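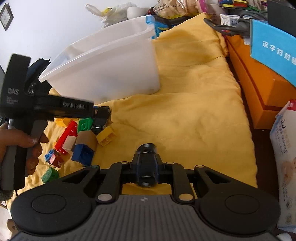
Why does a robot that can plan a whole day's work still have trouble putting a toy brick in a box?

Mostly because planning is cheap and touching is expensive. The planner can tell the arm where the brick ought to go in a blink, but the last inch depends on how the brick sits between the fingers, and that is the part the software has to learn from people.

I put that question to Inès Delaunay before I had even taken my coat off, and she was kind enough to answer it properly. She looks after the control software at Sarkdale, which opened its doors to visitors one afternoon in June, and I had been looking forward to it for weeks. (My husband came along for the cookies, and they were very good cookies.)

We began upstairs with the planner, which they call Pallum. It takes an order such as "put the bricks away" and cuts it up into small moves, each with a start, a finish and a way to give up politely if things go wrong. Inès showed us the log from that morning, and I could have read it all day. Every line is written so that an ordinary person can follow it, and she told us they argued over the wording for most of a winter.

Then down the back stairs, mind the third step, to where the training examples get made. The work is tidying, as any parent would know it: toy bricks, a yellow cloth, a plastic bin, and a gripper for the hand to work. The current set stands at 1,636 runs of this one chore, and 977 of them have been checked by eye so far. They want 2,000 before they train again, and Timothée Chauvin, who wrote the checking tool, would plainly prefer 4,000. His tool is called Mösli, after a cat.

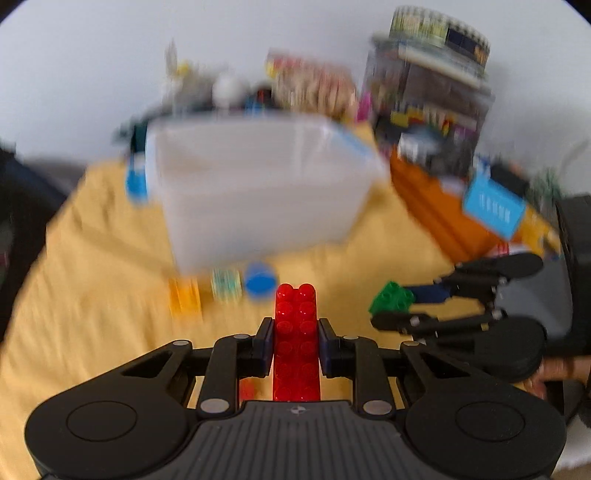

Timothée let me try marking a few runs myself. You drag a slider to the moment the fingers close, then to the moment they open, and Mösli compares your marks with its own guess. I was late on nearly every one! He said most people are, and that the software allows for it by looking at how fast the fingers are moving as well as where they are.

The last stop was Ustura, the perception side, and I will admit I lost the thread once or twice. What I did hold on to is that see-through plastic gives them no end of trouble – the depth estimate tends to land on whatever is behind it – and that two grippers working close together can hide each other's fingers. They are trying a version that keeps a short memory of where things were, and the early charts looked cheerful enough to me.

We stayed until five, well past the end of the tour, talking by the coat rack about whether a planner should ever be allowed to change its mind halfway through a move. Inès thinks it should, Timothée thinks it should ask first, and my husband had found the rest of the cookies.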